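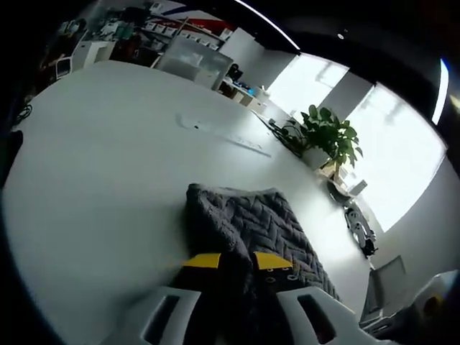 ## Re: Knitted items on the long white table

**To:** Building list, Padier House
**From:** Adeel Arain, Office Services
**Copy:** Tín Diệp, Talha Malik

Dear colleagues,

Thank you to those who replied to the January notice. I am answering the questions from Mr. Durrani on the list, as several departments have raised the same points. His message is quoted in part.

> On the winter collection: our section has received a number of knitted pieces, some of them heavy. Are these to be folded on the long white table by the windows, or taken straight to Room 315? The table already has the plant on it, and people leave laptops there. I would also like to know whether dark and light items are to be kept apart, and what is to be done with anything that has a raised pattern, which does not lie flat when folded in quarters.
>
> Atif Durrani
> Jadoon Section

### Where to fold

Folding will continue at the long white table. Room 315 is for storage only and should not be used for sorting. The potted plant stays where it is. Cables running across the table should be moved aside before folding begins and should not be placed under fabric. Owners of laptops are asked to collect them by 2 p.m.

### Dark and fuzzy knits

Dark gray and black pieces are to be kept separate from light ones. Please wipe the table before laying out any knit with a fuzzy surface — it picks up specks and crumbs very readily.

### Raised patterns

Cable and chevron knits should be folded once lengthwise and once across, and no further. Lift them from beneath, with the weight supported; a heavy knit pulled up by one corner will stretch. Do not hang them. They go on top of the stack in each carton.

### Cartons and labels

The Zonditz cartons hold 18 folded pieces of ordinary weight, or fewer where the pieces are thick. Ms. Diệp has 500 labels at the Drulthorpe desk. Each label must show the section name and the type of item (sweater, scarf or blanket). Where the type is uncertain, write "knit, other" and leave the carton open for Mr. Malik to check.

Unlabeled cartons will be returned to the section that sent them.

Further questions may be sent to this list or to Tanveer Sandhu, who will be covering my desk until the end of the month.

Sincerely,

Adeel Arain
Office Services, Padier House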